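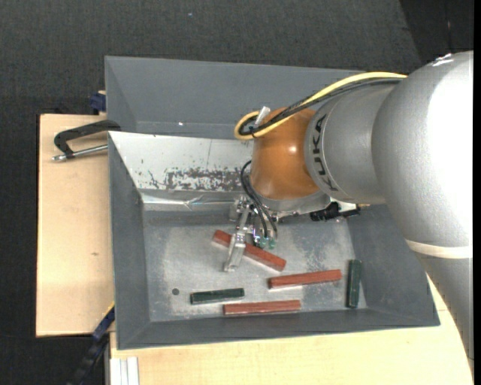

What happens when a bin-picking arm loses its grip and the controller doesn't notice? In our case the arm kept going through its cycle with nothing in the gripper, and on the next pick it drove the finger into the bin wall.

Greven is looking for a Robot Cell Technician (fault investigation) at its Lorummont site. The job is full time, day shift, with a 7 a.m. start.

The fault first showed up in February on the Steltarero line. The grip signal stayed on after a part had slipped. We have logged 21 cases so far, nearly all of them on picks close to a wall. No one was hurt. The cell now runs at reduced speed with the gate locked, and it will stay that way until the cause is found and fixed.

What you will do
Work through the fault log and reproduce the missed grips on our test bin using colored bars.
Check cables, air hoses and fittings at the wrist for wear.
Run a 500-pick test after every change and write up the results.
Help rewrite the restart procedure. The current one lets an operator clear a collision stop without looking at the tool.

What you need
Two years of hands-on work with industrial arms. KUKA experience is a plus.
Safe lockout habits and a willingness to stop a job.
Clear written English. Your reports go to our safety contractor, Hegde, and to the night crew.

The position is a 12-month contract and may be extended. Travel is not required. Safety shoes and glasses are provided.

To apply, send a resume and one page on a machine fault you traced yourself, including anything you got wrong along the way. Mail or drop off at the Lorummont front desk, marked "Cell Technician." Interviews include a paid half day in the test area.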